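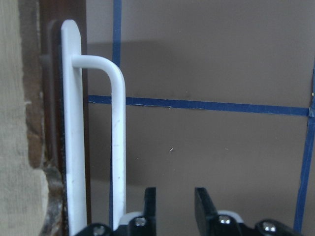 Can my employer fire me if I hold a medical cannabis card?

Posted in: Work and Medical Cannabis
Asked by Nivness

Hello everybody. I moved to this country six years ago and English is my second language, so please excuse me if some words are not the right ones.

I have had a medical cannabis card since February. My doctor recommended it for nerve pain in my back and left leg, after the pills I took before made me too sleepy in the mornings. I take a small amount of oil in the evening, at 8 or 9 p.m., and nothing in the day. I never bring it to work.

My employer is a packing company with 227 workers. Until now there was no drug test except when a person is hired, and I passed mine before I had the card. Last week we all received a new handbook. It says that the company can test any worker at any time, and that a positive result for marijuana "may lead to discipline up to and including termination." There is no sentence about medical cards.

I have read that the card protects me, and I have also read that the card does not mean anything for an employer. Both cannot be true. I want to know three things. Should I tell the human resources office about the card before there is a test? Can they fire me only for the result, if I was never impaired at work? And do I have to sign the page which says that I have read the handbook? I must return it before the end of the month.

I do not drive a forklift, but I sometimes help on the loading dock. Thank you for your patience.

3 replies

Farah
Member, 1,904 posts

Both things you read can be true, but in different states. Each state wrote its own medical cannabis law. Some of them say clearly that an employer may not punish a patient only for having a card or for a positive test. Others say nothing, or they say that the employer does not have to accept it. You did not write which state you live in, and without this it is not possible to give you a yes or a no.

What I would do in your place is find the text of the law on the website of your state health department, and look for the words "employer" or "employment." It is usually one short section. Read also the exceptions. Many laws that protect patients leave out "safety-sensitive" jobs, and the loading dock might be counted as one, even if you are there only sometimes. Ask for your job description in writing and see what it says.

About telling human resources: I would wait until you have read the law. If your state protects patients, it can be good to tell them before a test, in a short letter or email, and keep a copy. You do not have to give your whole medical history in this letter. If your state does not protect patients, then telling them may only give them the information, and you should speak with a lawyer first. Many legal aid offices have a free phone line for workers.

The test is a difficult point. A common urine test does not show if a person is impaired at that hour. It can be positive days after use, and for a person who uses every evening even longer. So "I only take it at night" is a fair argument, but it will not change the result on the paper.

For the signature, read the page slowly. If it says only that you received and read the handbook, signing it normally does not mean that you agree with every rule. If it says "I agree" or "I consent to testing," ask for time to get advice before you sign.

Cerkent
New member, 2 posts

its federal illegal so they can fire you, end of story. my cousin had a card and lost his job anyway. just stop for a month and you will be clean

Hirance
Member, 261 posts

I do not agree with the reply before mine. It is correct that federal law is a different thing from state law, and if your company has federal contracts or you have a job under transportation rules, this is important. But courts in some states have decided for the worker, so it is not the end of the story. And please do not stop your treatment without talking to your doctor.

I can add one thing from my own experience. My workplace has a union, and the testing policy had to be discussed with the union before it started. If you have one, bring the handbook to your representative this week. In our case they got a paragraph added that a worker with a card can speak privately with the reviewing doctor of the laboratory before the result goes to the employer. Ask if your company uses such a doctor. Ours did, and it was written nowhere in the first version.

Also save the old handbook if you still have it at home.

Nivness

Thank you to all. We do not have a union. I found the section in the law of my state and it does speak about employers, but the language is heavy for me, so I called the legal aid office and I have an appointment by telephone. The page for signing says "received and read" and nothing about consent. I will not send any letter before the appointment.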